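Wood grain

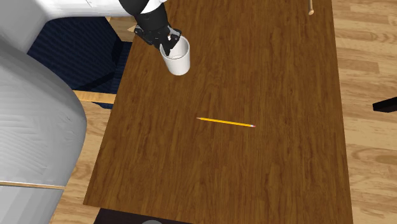 Wood grain is the direction, size, and arrangement of the fibers in a piece of wood. In everyday use the word also covers the pattern seen on a cut surface, which wood scientists call figure.

Grain direction

In straight-grained wood the fibers run parallel to the long axis of the trunk. In spiral grain they wind around it, and in interlocked grain the direction of the spiral reverses in successive layers. Wavy grain has fibers that undulate and often produces a figure that changes with the angle of the light.

Effect of cutting

Flat-sawn boards are cut at a tangent to the growth rings and tend to show arches or long ovals. Quarter-sawn boards are cut close to the radius and show narrow parallel lines. They also shrink less across their width as they dry. Rays, where large enough, appear on quarter-sawn faces as pale flecks.

Strength and working

Wood is much stronger along the grain than across it. The loss of strength caused by sloping grain is greater in tension than in compression. Planing against a rising grain lifts the fibers and leaves a torn surface.

Tabletops are normally made with the grain running lengthwise. Solid tops are fixed with slotted screws or buttons, which allow movement across the width as humidity changes.

See also

Figure (wood)
Growth ring
Knot (wood)
Quarter sawing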